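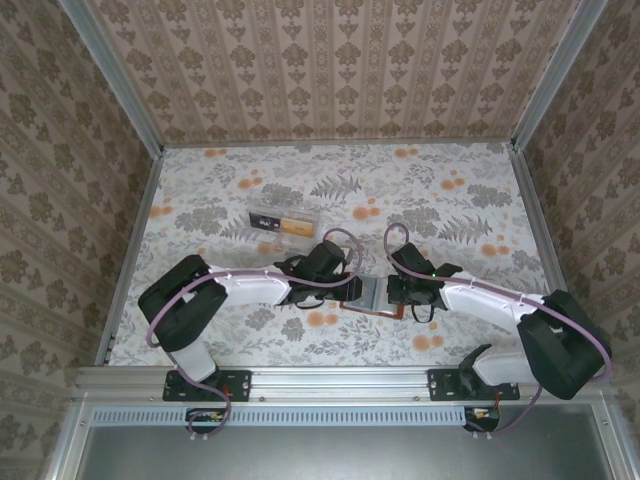 双臂之间的十一秒

科利夫霍尔姆(Kolivholm)的实验室在一栋旧邮局的二楼,楼梯很窄。五月我去的时候,工程师普热米斯尔·久里察(Přemysl Ďurica)正在重看一段故障记录,他已经看了很多遍。

他们的项目叫Tamon,内容听起来很简单:两只机械臂安装在同一根铝导轨上,一起拿住一条扁的带子,把它拉平,然后放下。工作台贴了花纹,墙上是米色的壁纸,这是为了让视觉系统习惯普通人家里的样子,因为家里很少有纯白的背景。

故障发生在第69次运行。带子已经拉平,左臂应该先松开。控制程序发出了命令,但是左边的夹爪没有打开,右臂却按照计划继续向外移动。十一秒以后,右臂的关节报告过载,系统才停下来。带子断了,左臂腕部的一个齿轮也坏了。没有人受伤,当时最近的人站在门口倒咖啡。

最初大家怀疑电机。后来负责安全检查的比弗利·霍沃思(Beverley Haworth)把两边的日志放在一起比较,发现左臂的状态信息中断过2次,每次都很短。线缆从底座绕过肘部,一直到夹爪,手臂每次伸直,接头就受到一点拉力。接头松了,信息丢了,程序却把“没有回答”当作“已经完成”。

“线缆的问题,换一根就可以,”霍沃思对我说,“程序这样理解沉默,我比较担心。”

修改用了19天。现在,任何一只手臂没有确认,另一只就必须停在原地;两臂之间的拉力也有了上限,超过以后立刻停止,不用等关节过载。线缆在肘部多留了一段长度,弯得比以前松。

久里察承认,新的规则让工作变慢了。有时候网络只是晚了一点,两只手臂就停在半空,互相等待,要人走过去按继续。他的同事米洛斯拉夫·科瓦奇克(Miloslav Kováčik)希望把等待的时间放宽,霍沃思还没有同意。

坏掉的齿轮放在久里察的抽屉里,缺了一个齿。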